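Two grippers, one old PC

Friday, December 27, 2019

So the house is full of leftover pie and I've been hiding with the robot arm again. I promised back in July that I'd do a proper side by side of the Pellow and the Clileo, and it only took me five months and a holiday week to get to it.

Quick recap for anyone who missed the summer posts. The Pellow is the cheap one, 200 bucks, and it's what I learned on. The Clileo set me back 400 and came with a manual so thin I thought I'd lost half of it. Same arm for both, same controller, same speed setting. I swap the gripper, redo the tool offset, have a coffee and start over.

The job is taking parts out of a fixture and putting them into a desktop PC. I love this as a test because it's so mean! A hard drive is big and forgiving — you can grab it a bit crooked and still get away with it. A memory stick is skinny and needs a straight push at both ends. And the CPU, well, you get one corner wrong over that socket and you're shopping for a motherboard.

The Pellow did fine with the drive and hated the memory. It closes in little jumps, and every jump twists the stick a hair. The Clileo closes smoothly (and quietly, which my family appreciates) but it's bulkier, so I had to rewrite my approach path to stay clear of the drive cage. That ate a whole evening. I ran 280 picks with each one, and I'll put the numbers in a separate post once I've cleaned up the spreadsheet.

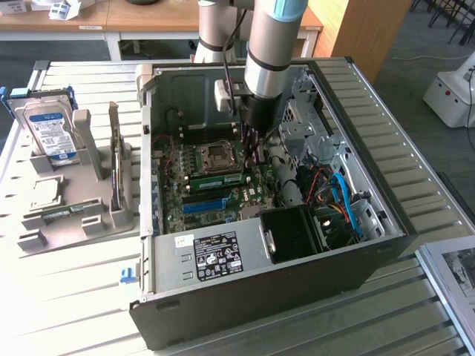
Next up is the wrist camera, if the bracket I ordered ever gets here. I want to see if it fixes my crooked memory grabs before I go blaming the fingers for everything.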